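How Do You Teach a Robot to Tidy a Jewelry Box?

By Natalie Sugden
April
Last updated 3:40 p.m.

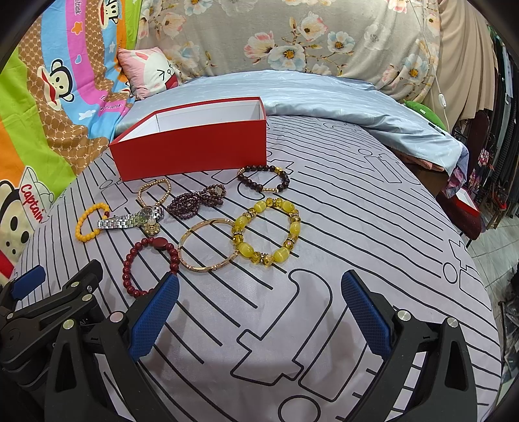
Bracelets, a bangle and a watch laid out on a bed, with the gripper's two fingers in front.

Filed under: Science for Kids > Robots and Machines

Have you ever tried to pick up a necklace that was all in a tangle? You probably used your fingertips. You pinched one bit, lifted it, and gave it a little shake. You did not have to think very hard about it.

For a robot, that is a difficult job. At the Plarkwood open day, visitors could find out why.

Plarkwood is a workshop in the town of Hulme where people build and test robot hands. Once a year it opens its doors to families. This year 300 children came, and many of them got to try a tool called a hand-held gripper.

What is a gripper?

A gripper is a robot's hand. Most grippers do not look like your hand. They often have two fingers that open and close, like kitchen tongs.

The one in the picture has black plastic fingers with blue rubber pads on the inside. The pads have a texture, which means they are bumpy to the touch. Bumpy rubber holds on to things better than smooth plastic does. Look at the bottom of your sneakers and you may see the same idea.

The silver caps on the black parts mark the pivots. A pivot is a point where one part can turn against another. Your elbow is a kind of pivot too.

Why does a person hold it?

A robot does not know how to do a job until someone shows it or writes instructions for it. Writing instructions for a tangled string of beads would take a very long time. Showing is easier.

So a person holds the gripper and does the job with it. A camera on the tool records what happens. Each recording is called a demonstration. Later, a computer studies many demonstrations and looks for patterns, such as how wide the fingers open before they close on a bead.

One demonstration is not enough. The team at Plarkwood has 1093 of them for small household objects, and they want to reach 2000 before they try the job on a robot arm they call Skakell.

Why use a bed?

Robots that help in homes will have to work in real rooms. Real rooms have blankets, cushions, cords and toys in them. A bed is also soft. When you press on a table, it stays where it is. When you press on a bed, it sinks, and the things on top can roll or slide.

The sheet has lines, circles and rounded shapes printed on it. You know that a printed circle is flat and that a bangle is a ring you can lift. A computer has to learn the difference.

Why is jewelry so hard?

The pieces behave in different ways. A bangle is stiff. If you lift one side, the whole ring comes up. A string of beads is floppy. If you lift one end, the rest hangs down and may catch on something else. A watch has a heavy part and a bendy part, so it can tip.

Clear and shiny beads cause another problem. Light bounces off them or goes through them, and a camera can have trouble finding their edges.

Try it yourself

You can do a version of the Plarkwood activity at home. You will need kitchen tongs, a shoebox without its lid, and 7 small things that will not break. Ask a grown-up before you borrow anything special.

1. Spread a blanket on your bed and put the box at one end.
2. Lay out your things in front of the box. Use some stiff ones and some floppy ones, such as a shoelace.
3. Move each thing into the box using only the tongs.
4. Now do it again with one eye closed.

Which thing was the hardest to pick up? Did you go slower the second time? Write down what you noticed, or draw it.

Words to know

Gripper: the part of a robot that holds things.
Pivot: a point where a part turns.
Demonstration: showing how a job is done.

The next open day will be held at the Stostgate building, which has more space for trying out the tools. Children under eight need to bring an adult.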